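Marnside Used Sailboat Listings: data card

Summary

Marnside is a table of used sailboat listings collected from broker pages and put into one format. It holds 1,385 listings of monohull cruising boats. Each row is one boat offered by one broker. A boat listed by two brokers appears twice and shares a hull_key. Prices are asking prices. Sale prices are not included.

Files

listings.csv holds one row per listing. brokers.csv holds one row per broker office. rigs.csv is a lookup table for rig codes. All files are UTF-8, comma separated, with a header row. Empty cells mean the broker did not state a value.

Main columns in listings.csv

listing_id: integer, unique
hull_key: string, shared by listings of the same boat
build_year: four digits, year of launch if given, model year otherwise
loa_m: length overall in meters, two decimals, bowsprit excluded
draft_m: draft in meters; for lifting keels, the keel-down value
keel: fin, long, bilge, lifting, other
engine_hours: integer, as read by the broker
ask_price: integer, in the currency of the listing
currency: three-letter code
tax_status: paid, unpaid, unknown
berths: integer, saloon berths included

Sources

Listings come from 19 broker offices that agreed to share their pages. The Trenitz office supplied scanned sheets, which were typed in by hand and checked once. The remaining offices supplied page exports. Free text was kept in the original language in the notes column and was not translated. 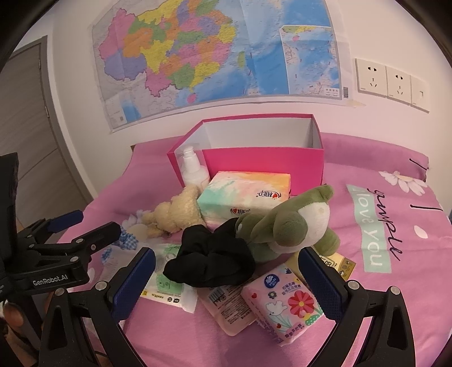

Why do some boats have a length that differs from the builder's brochure?
Brokers measure differently. Some include the pulpit or a fixed bow roller. The loa_m column keeps the broker's figure after the bowsprit is removed, and the brochure figure goes in loa_builder_m when it is known.

Cleaning

Feet and inches were converted to meters and rounded after conversion. Horsepower was converted to kilowatts. Builder names were matched against a fixed list, and names with no match were left as typed. Listings without a price or a build year were dropped. 117 listings were merged by hull_key after a manual check of hull number, sail number or engine serial number. Merging assigns the key only and does not delete rows.

The script veren.py runs these steps in order. It needs the raw exports in raw/ and writes to out/. Run it with --strict to stop at the first bad row. Without the flag, bad rows go to rejects.csv with a reason code.

Known problems

Engine hours are unreliable where an engine has been replaced. The engine_replaced column is filled for few boats and should not be used as a filter. Berth counts from the Rakena office leave out pilot berths. Nine listings have a draft larger than the builder states for any keel option; they are marked draft_check = 1 and have not been corrected. Multihulls and motorsailers are out of scope, but a few motorsailers remain under keel = long.

Changes

The June release adds tax_status and splits the old keel_type column into keel and ballast. Older scripts that read keel_type will fail.

Corrections should give the listing_id, the column and the correct value. Maintainer: Clem Tuhiwai.

Contact | © Marnside | Back to top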